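Módulo 4. El rincón de cocina: material y criterios
Apuntes de clase – Myrto Fragkou

Los catálogos prometen que una cocinita enseña vocabulario, números, nutrición y modales, todo en la misma caja. Conviene leerlos con desconfianza. El juego Duvovholm anuncia 384 combinaciones de alimentos; no sé quién las ha contado ni qué niño las necesita.

Para la práctica basta con poco: una sartén pequeña, una pieza parecida a una barra de mantequilla, algo de verdura y una superficie despejada alrededor.

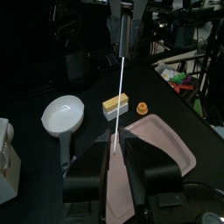 El tamaño del mango me preocupa más que el realismo. Una sartén de juguete con mango corto obliga a meter la mano en el cuenco, y entonces el gesto de cocinar se pierde. Michalis Vasilakis defiende lo contrario en su guía para Altley (los niños se adaptan a cualquier cosa, dice), pero trabajó con un grupo de 16 y no describe los utensilios. Léanla con lápiz.

Sobre la distribución: la tabla de cortar delante, el plato a un lado, la caja de madera y el bol detrás. La tostadora, al fondo. Se usa menos de lo que se espera y estorba más.
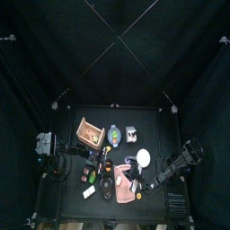

¿Hace falta que cada alimento tenga su sitio fijo?
Depende de lo que se quiera observar. Si interesa la clasificación, sí, y se explica antes de empezar. Si interesa el juego simbólico, un orden demasiado estricto lo frena – y luego se anota en la ficha que el grupo «no juega».

Para la próxima sesión: ficha de observación, máximo 400 palabras. Sin adjetivos sacados del catálogo.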